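Repair shop in Bastton to stay open through the winter

4 Nov 2020

The Stanine repair shop in Bastton will stay open through the winter after the town council agreed to extend its lease on the old post office building until the end of March.

The shop takes in small household appliances, lamps and garden tools and charges only for parts. It had been due to close in October, when its first lease ran out. Items are now left at the side door and collected by appointment.

The council said 98 households used the service over the summer. Most brought kitchen goods, and 80 items went back to their owners in working order. The rest were stripped for parts or sent to the recycling centre at Bultisow. 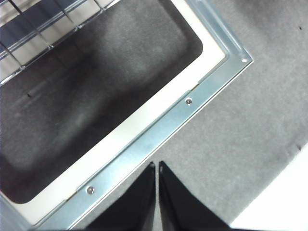
Under the new lease the shop will pay a lower rent and share its heating costs with the Mokoena bakery next door. It will also get the use of the rear yard, where a covered rack for bicycles is to be put up before Christmas.

Opening hours will change. The shop will open on two mornings a week instead of three, and drop-off slots will last 30 minutes. Anyone bringing an appliance should empty and clean it first and attach a label with a name, a phone number and a short note of the fault. Microwaves, televisions and anything that runs on gas will not be accepted.

Bookings can be made by phone or at the library desk. Repairs left over from the autumn will be dealt with before new ones are taken in, and owners will get a call when their items are ready.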